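The Second Desk

When Treasa Lynch turned down the promotion at Ternholm, her mother didn't speak to her for most of November. It was a good job, the sort with a parking space, and she had been working toward it for six years. What she asked for was the old one back, four mornings a week, so she could spend her afternoons learning to repair accordions (yes, accordions) with a patient man named Rhodri Eynon.

I went to see her expecting a speech about following your heart, and I got coffee and a spreadsheet instead. She had worked out that she could live on 400 dollars less a month if she gave up the second car, and she showed me the column twice, she was so pleased with it.
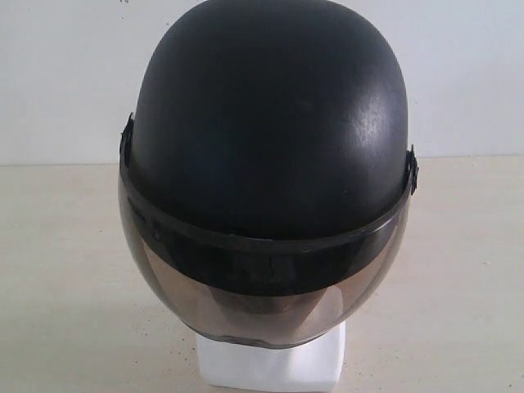
Keeping one foot in

Plenty of people I talked to have done something similar, each in their own roundabout way. Gemechu Wako still does payroll for Dulik until two o'clock, then teaches bookkeeping to people opening their first shops. He charged nothing for the first year and says he'd do that part differently now! Fadime Baysal went the other direction and came back to an office at Stumus after years on her own, mostly for the company at lunch.

Treasa's mother has come around, by the way. She has an accordion of her own in the hall closet, and it needs new reeds.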